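Tovside ramp set, README

Hi, and thanks for downloading this! Tovside is the second set of recordings from my kitchen-table arm, which is called Ham (long story, short arm). The first set was all pegs and cups and I got bored with it, so this one is footbags and a cardboard ramp.

What's in it

162 episodes of Ham going after a footbag and trying to get it under the roof of a cardboard box and onto the ramp inside. Some of them work. Plenty don't, and I left those in with a fail label, so please check the label column before you train on everything and then write to me about it. (I did exactly that with my own first policy. It learned to nudge the bag very gently and then stop.)

Each episode folder has:
- joints.csv, joint angles and gripper opening
- video.mp4, one fixed view of the table
- label.txt, either ok or fail, plus a short note if I felt like typing one

Long episodes are capped at 2,000 rows in joints.csv. If one ends in the middle of a motion, that's the cap. Episode 28 has no video and I'm not getting it back, so your loader needs to cope with that.

The arm

Printed parts, hobby servos, controller board in a lunch box. I did the printing at Brurngate, our shared workshop, and the putting together at home. The wrist servo got replaced partway through and the new one sits a little off from the old one. There's a wrist_offset value in config.txt for each episode, so use it! My loader applies it for you, and if you write your own you'll have to add it yourself.

The recording software is Zendine, my own little pile of Python. It's at version 2, and files from version 1 won't open in it, sorry.

Building the ramp

It's brown corrugated cardboard and tape, and you can make one in an evening. Flat panel across the top, a side on the left, a side on the right, open at the front. The ramp goes in sloping down from the back so the low end finishes close to the table. My top panel has slightly wobbly edges and the arm doesn't care. Tape the right side at the top corner and again lower down, because mine kept opening up there until I did.

Any footbag should be fine. I used an orange and white one, and I really like how well the orange stands out against the shade inside the box.

The table, if you want to match the background:

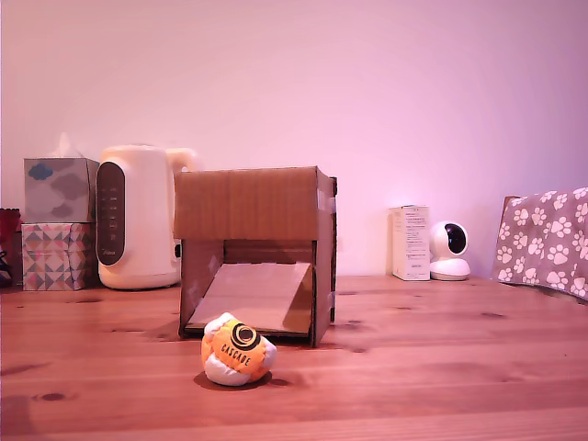 Known problems

- The inside of the box is dim, and a bag sitting far back is hard to pick out on video.
- Timestamps drift between joints.csv and the video on long episodes. align.py mostly fixes it.
- Pull requests are very welcome, but I only get to them after dinner.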